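Speaker notes - "Clean Specs, Clear Head"
Lunchtime talk, Bindero community rooms, 1st December
Running time with questions: 390 seconds for the main bit, then as long as they'll let me have the room

Opening
Ask everyone who wears glasses to take them off and hold them up to the light. Wait for the groans. Put mine up too, they'll be as bad as anyone's by that point in the day.

Say: I have worn glasses since I was 5 and I cleaned them on my jumper until embarrassingly recently. I love this subject now and I want you to love it as well!

What is on a lens
Skin grease, mostly. Then dust, hairspray, cooking fat, whatever you touched before you pushed them back up your nose. The grease holds the dust in place, so when you rub a dry lens you're dragging grit over the coating. Pause here. People always look at their sleeves.

Before the spray
Rinse first if there's a tap handy. Lukewarm water, never hot, as heat is hard on coatings. If there's no tap, blow the loose dust off and be a bit more generous with the spray.

Holding them
This is the part I get most excited about, sorry in advance. Hold the rim on the same side as the lens you're cleaning. If you hold one side and scrub the other, all that force goes through the bridge, and that's how frames end up wonky. For spraying it matters less, so hold them wherever feels steady and keep your fingertips off the lens.

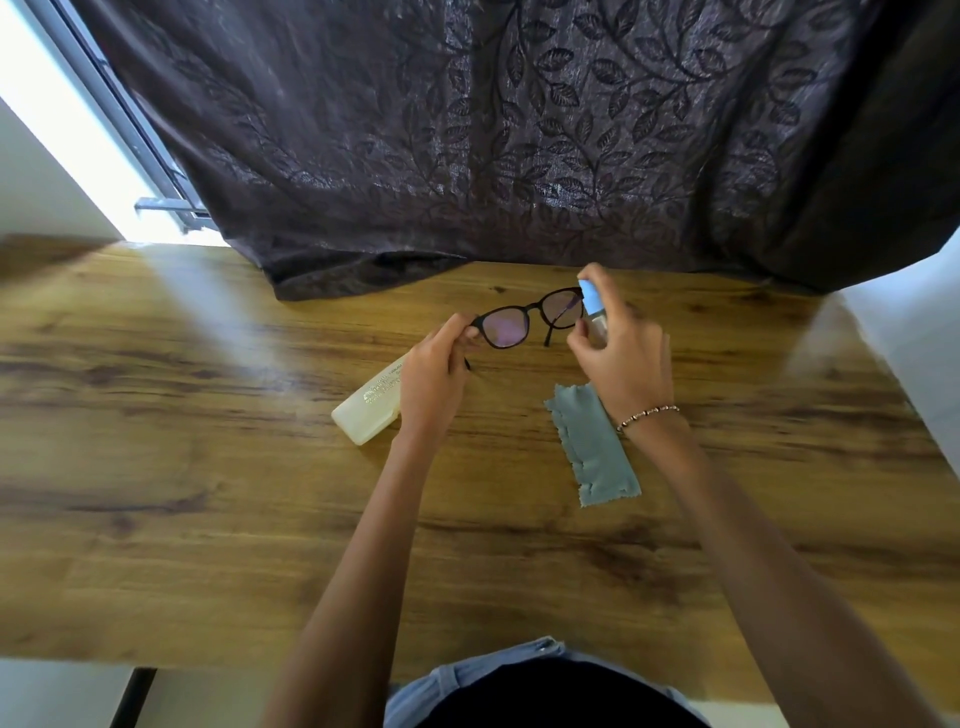

Spray both lenses, front and back. One press for each surface is plenty. Bottle upright, a little way off, so you get a mist and not a dribble running down into the rim. Do it over a table, and move your papers first (I have ruined a crossword).

Which spray? Someone will shout this out before I get to it. I've used Stesus and I've used Ziltuteck and was happy with both. Look for one that says it's fine for coated lenses. Window cleaner is out. Vinegar is out. Washing-up liquid is good if it's a plain one with no hand cream in it - a tiny drop, then rinse well.

The cloth
Hold up my cloth, the old one, and let them pass it along the rows. Microfibre, gone soft with use. Wipe gently from the nose side outwards, then go round the edge where the muck collects. Turn to a fresh bit of cloth for the second lens.

Then do the bits everyone skips:
Nose pads
The inside of the arms, where they sit against your hair
The hinges, with a corner of the cloth
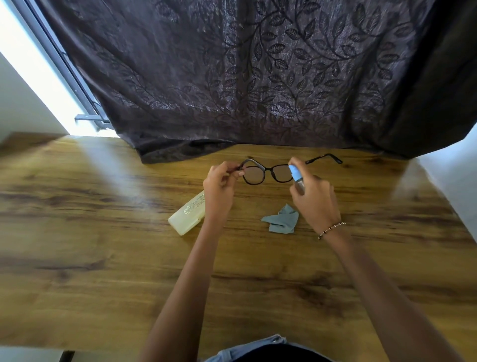
How often should I wash the cloth?
Once a week if you use it daily. Put it in with a normal wash, leave out the fabric softener, and let it dry on a rail. Softener leaves a film that goes straight on to your lenses and you'll blame the spray.

Activity
Hand out the little bottles and spare cloths from the Siriwan box. Pairs, swap if you're both brave. Give them a few minutes and walk round. In May this ran on and on because people started cleaning their phones, and I'd be very happy for it to happen again.

If there's time
The case. Give it a shake over the bin, wipe the lining, let it air. A gritty case undoes the lot.

Finish
Glasses back on, everybody look out of the window. Collect the bottles. Remind them the kettle is on next door and the sign-up sheet is by the door.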